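Glow paint for pumpkins: Ledesma Night Set, six pots, two brushes, one pen

Bought this for the Furska pumpkin weekend and never got round to writing it up. Doing it now while the pots are still on the table. Short version: good paint, poor brushes, instructions written by someone who has never met a pumpkin.

£23 from Gulter, the big one by the ring road. Item 3491 if you want to ask at the till, because it was not on the craft shelves, it was in with the party stuff. Six pots (white, green, orange, yellow, a blue and a so-called purple), two brushes, a marker for the outline, a folded sheet. Box weighs 361 grams, most of that is glass. Glass pots! For a kids' table. Fine, whatever, nothing broke.

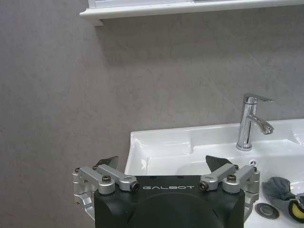

Coverage first. Pumpkin skin is waxy and most craft paint slides about on it, goes streaky, then peels off in a sheet when you pick the thing up by the wrong end. The Ledesma stuff grips. Two coats over bare skin, three if you want the orange to show on orange, which you do not, pick another colour. The white is the best of the lot and I'd buy it alone. Leave an hour between coats. The sheet says twenty minutes. The sheet is wrong, I lost an eye and half a set of teeth to my own sleeve. Clean-up is water only, no spirits, and it goes down the plughole without a fuss as long as you get to it the same evening. If your sink is like this one, white, with a shallow ledge on the left of the rim, that's where the brushes go. Lay them flat, not stood in a jar. Green leaves a faint tint on white ceramic, comes off with a bit of toothpaste.

The marker. Lovely for ten minutes. Then the wax clogs it and you are pressing harder and harder and the nib goes in. Wipe the pumpkin down with washing up liquid first and dry it properly, that helps a lot. Or draw the outline in chalk like everyone did before kits. I went back to chalk.

Brushes are rubbish. Sheds hairs into the paint, and glow paint shows every hair. Used my own flat half inch and a cheap eyeliner brush for the fine bits.
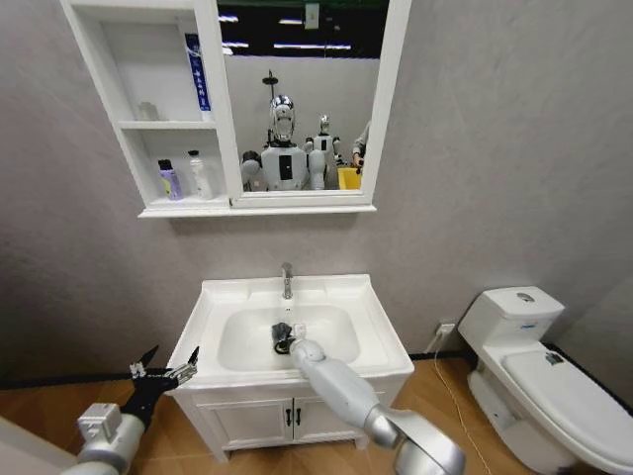 Craft desk, Mustasura Weekly | 1 Apr 2018

Does it glow, then. Yes. Charge it under a decent lamp and the green and yellow are properly bright, you can read the shape from across a street. Blue is dimmer but moody, I liked it for eyes. Orange barely bothers. Purple does nothing at all, it is just purple.

How long is another matter. The box says all night. On the Furska green, with the stalls packed up and the floodlight off, the green faces held up through the judging and a good while after, but by the time we were loading the van they wanted another go with the torch. A torch is fine by the way, hold it close, go over it slowly. Daylight works too if you put them out in the afternoon and get them somewhere dark quick.

Size of pumpkin matters more than the box lets on. One set does four small ones or one good football-and-a-bit. We had a monster for the display, hired trolley and everything, and it ate the green in one side of the hat. If you're doing a giant, buy the single pots. Gulter had those as well, lower shelf, bigger lids, same paint as far as I can tell.
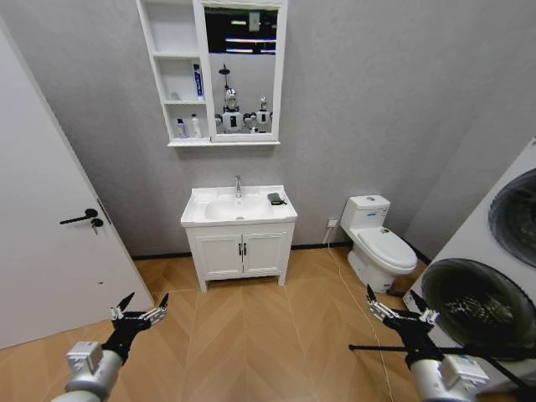

The bathroom, mirror cabinet on the back wall

Rain. Had a shower on the second day and the painted ones outside came through it, except where I'd gone over the marker line. There it ran. Grey dribble down the cheek, looked intentional, got a compliment. Spray varnish would sort it but varnish took the edge of the glow when I tried it on a spare, so test a patch.

Kids liked it. Smell is mild. Lids are stiff, an adult job. Paint on clothes came out of cotton at a normal wash and did not come out of a fleece.

Keeping it: mine have been in the cupboard since the autumn and the white has skinned over but is fine underneath. Blue has split, stir it. Purple I gave away.

Would I buy again, yes for the paint, at that price a bit grudgingly. Get it in September, before the displays go up and Gulter sells out of green. Four out of five if you own brushes. Three if you dont.

Comments (4)

We did ours with house emulsion and a glow topcoat from the hardware shop, far cheaper but took two evenings. Wouldnt let the little ones near it.

Agree on the purple. What is it for.

The school had a raffle to pay for paint, 2000 tickets printed and a cupboard full of them left over, so if anyone in Furska needs tickets please ask at the office.

Does it work on squashes? The knobbly sort. Last year's paint just sat in the dips and never dried.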